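How to Budget for Your First Cleaning Robot (Before You Call Anyone for a Quote)
By Samina Bangash
Posted 4/26/22

I love this part of the job. Planning for a robot is a bit like planning a kitchen remodel, except you get to argue about battery chargers! If you manage a small building and you're thinking about a humanoid or any two-armed machine for restroom cleaning, set aside an afternoon, a tape measure and a spreadsheet. By dinner you'll have a budget you can defend.

Step 1: Write down the jobs, then split them up

"Clean the restroom" is no good as a line item. Break it down until each line is one tool and one surface. Wiping the counter is a line. Scrubbing the outside of the bowl is a line, and the floor behind it is another. When Tahira Malik and I did this for the Gikau building we started with three lines and ended up with a page and a half (she has very strong feelings about grout).

Next to each job, write how often it gets done now and how long it takes a person. Time it with your phone. Guesses come out too low, mine included.

Step 2: Measure the tight spots

Open floor is easy. What costs you money is the space beside the toilet, the gap between the bowl and the wall, and anything mounted low down. Measure these for every stall or restroom on your list:

Narrowest gap a leg or base has to stand in
Distance from the bowl to the nearest wall
Height of outlets, pipes and paper holders
Door width with the door open as far as it really goes

Send those numbers with your first email to any supplier. We sent ours to Potgieter and the answer came back with a real arm reach and a real turning space, and that saved us a site visit.

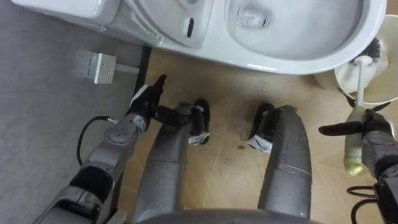

Step 3: Price the hands separately

Arms and legs get all the attention in a brochure, but the hands meet the dirt, so give them their own section in the spreadsheet. Ask whether the end tools can be swapped, whether you can swap them yourself, and whether left and right have to match. A gripper that closes firmly on a plain round handle lets you keep using ordinary brushes and sponges from the supply closet. Custom tools are lovely, and you'll be buying them forever.

Ask about gloves and covers too. You want the replacement price, how many come in a pack, and how they go in the wash or the trash. I put down $500 a year for covers and hand tools and so far I'm happy with that number.

Step 4: Look hard at cables

Walk around the demo unit and look at every cable on the outside of the arms. Where does it loop? Could it drag on a floor or catch on a tank? Ask for a quote on sleeves or clips at the same time as the robot, because the price is friendlier then. Get the splash rating in writing for the arms and the hands, one line for each.

Step 5: The costs that hide

My favorite step! These were missing from the first Rement quote we looked at, and every one of them was fair once we asked:

Freight and a lift gate
Training for 2 staff members
A spare battery
Setup in each extra restroom
Software after the first year

That list came to over $1000 before we'd even talked about repairs. Put a repair line in as well, even if there's a warranty, and find out who pays for shipping both ways.

Step 6: Plan a trial you can learn from

Ask for 8 working days on site. Pick your most awkward restroom and leave it as it normally is, grit on the tiles and all. A freshly mopped floor will teach you very little. Keep a sheet on the door with the job list from Step 1 and mark each line as done, done with help, or skipped.

Have a person redo whatever was skipped and write down the minutes. Those minutes go straight back into the budget as labor you'll still be paying for.

Step 7: Compare leases and purchases on the same page

Use one column per offer and the same rows for all of them. Nirnavard is the name of our template, after the old folder it lived in, and it has a row for everything above plus a blank one for the thing you'll think of in the car. Fill in the lease over the full term, with the return fee. If a supplier leaves a row empty, email them and ask for the number.

We're running our own comparison again in May with two new offers, and I'll add the updated rows to the template when it's finished.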